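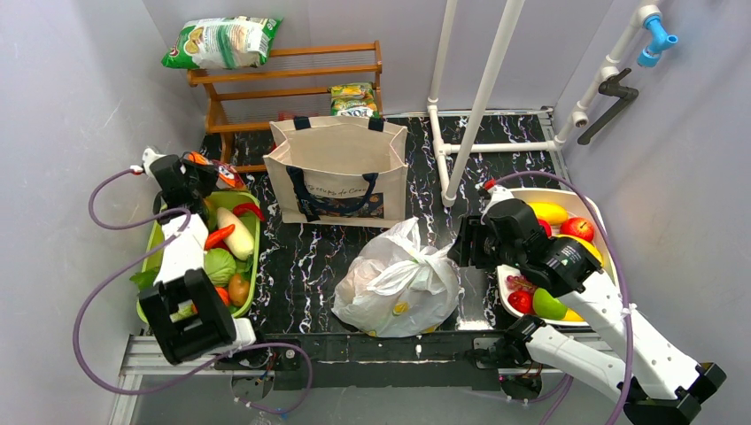
Cream canvas tote with navy straps, snack packs on the rack behind

Lerito Product Site Kit
Sold and set up by Dunleavy

Price: $3599, one site, one domain
Hosting: not included
Item no. 1089
Page last changed: 24 Sep 2020

What it is

Lerito is a kit for building a one-product website, the kind with big type, a long scroll and an object that turns as you move down the page. You get the page engine, the layouts, an editor that runs in the browser and a setup session with us. It is meant for companies with one thing to launch and no web team of their own.

We sell three site kits and this is the most expensive. Please read the rest of the page before you order it.

What the maker says, and what we think

"An experience visitors won't forget." We have no way to measure that, and we doubt the maker does either. Most people who land on a product page want the price, the size and a way to buy. Lerito can show all of that, but the stock layouts put it very far down. We move it up during setup unless you tell us to leave it alone.

"No code needed." True for text, colors and swapping pictures. Changing the order of the scroll sections is also fine. Anything to do with timing means editing a settings file, and the manual for that file is thin. If you can't tell a comma from a semicolon, plan on asking us.

"Works on every device." It loads on every device we tried. On older phones the turning object is replaced by a still, and the switch between the two is clumsy. Brokent, the cheaper kit we carry, doesn't try the turning effect at all and feels quicker on a phone for that reason.

"Boosts sales." We took this line off our copy of the brochure.

What's in the kit

Page engine, current version, with updates through next December
Up to 20 layouts (several are the same layout with a different header)
Browser editor, two logins
Turntable module for product spins
Spec table and buy button blocks
Setup session by phone or screen share

What isn't in the kit

Photography. The turntable module needs a full set of evenly lit shots of your product, and a poor set looks worse than a single good picture. Lerito's own demo was plainly shot in a studio with a lot of care, so don't judge your results by it.

Copywriting. The sample text that comes with the layouts is all adjectives. Delete it.

A shopping cart. The buy button is a link. It goes wherever you point it, and what happens after that is between you and your store software.

Requirements

Any ordinary web host will do. The editor wants a recent desktop browser and is miserable on a tablet. Visitors don't need a plug-in.

Moving from Murnitz

Text and pictures come across from a Murnitz site. Animations don't, and the maker's import tool says "complete" either way, so check every section yourself before you switch the domain over.

Should you buy it?

If your product looks good from all sides and you already have the pictures — maybe. If you sell a service, or your catalog changes every month, Lerito is the wrong tool and we'd sooner sell you Brokent or nothing. Ask for the demo login first. Try it on your own phone, away from the office wifi.

Returns

Unused license keys can be returned for a full refund. Once a key has been tied to a domain, the maker will not take it back, and neither can we.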